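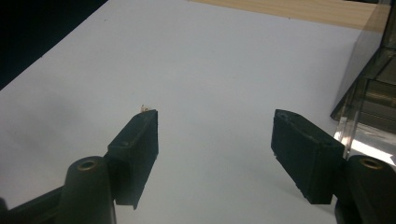 Small venues should publish their stage volume

27 Oct 2024 - by the Wament music desk
2 min read

A room such as the Dudon holds 400 people, yet its listings say nothing of how loud the stage runs. Singers need that figure before they book. A quiet vocal over a live kit is lost if the monitors cannot keep up - and the audience blames the singer. Gundier has printed its levels since January. Other venues should do the same.

Last updated: 27 Oct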